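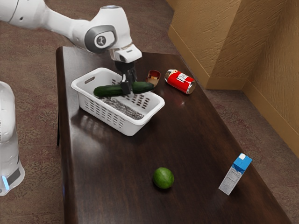

Gripper budget, 28 May 2024

Print | E-mail

Cucumber over the basket in sim, held at the middle, and I'm really happy with it! Two short fingers may be all we need to buy. Girish wants the Plidis hand at 3000; the plain parallel one from Birnska is 1816 and leaves money for spare fingertips (yes please).

Still to try before we order: lime, milk carton, the can on its side.

Jitendra to ask Birnska for the lead time on 2 units. Bhupendra, can you check the wrist mount?

Print | E-mail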